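The Long Way Around Third

The summer the Zarnel Mill nine made it to the county final, I was selling peanuts at Judus Field, and I have been telling the story ever since, mostly to people who would like me to hurry up.

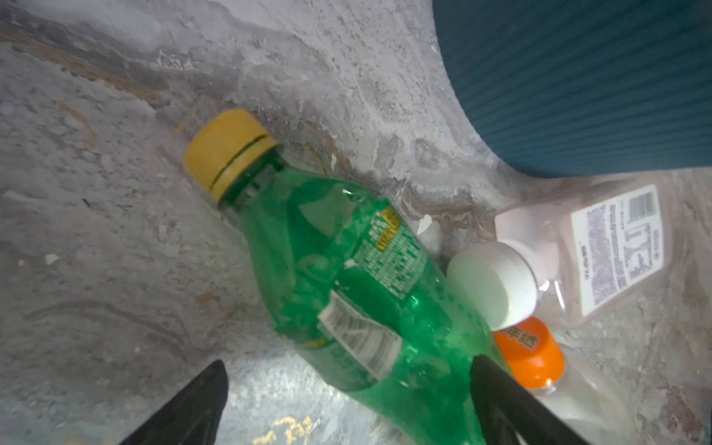
Top of the Eighth

There were 1,252 of us in the stands that evening. I know the number because it was painted on a board by the gate afterward and stayed there until the board rotted. Judus Field was built for fewer, so children sat on the dugout roof and my tray of peanuts was empty by the third inning. I stayed anyway, leaning on the rail behind first base with my apron still on, feeling very official.

Flasard had beaten us the last 4 times we played, and they were beating us again, by a run. Their pitcher was a tall, sleepy-looking boy who threw as if he were tossing feed to chickens, and you didn't see the ball until it was in the mitt. Our catcher came up with two outs. He was the slowest man in the county – he drove the bread truck for Humphreys, and people said the bread got there faster when he let it walk.

He hit the second pitch into the gap in right center. I can still hear it, a flat sound like a screen door. The ball rolled and rolled, all the way to the tall grass by the scoreboard, and around he came, past first, past second, with his cap gone and his cheeks puffed out.

The Wave

Our third base coach was an old man who had held up every runner he ever saw. He believed in holding. But that night his arm started going in a big circle, like he was cranking a car, and I think it surprised him as much as it did the rest of us.

The throw came in high. The catcher from Flasard went up for it and ours went under, belly first, in a cloud of dirt that took a good long while to settle. We all stood there waiting on the umpire, who was bent over with his hands on his knees, looking.

Then he spread his arms, and a man I had never met before kissed me on the top of the head and knocked my tray clean over the rail.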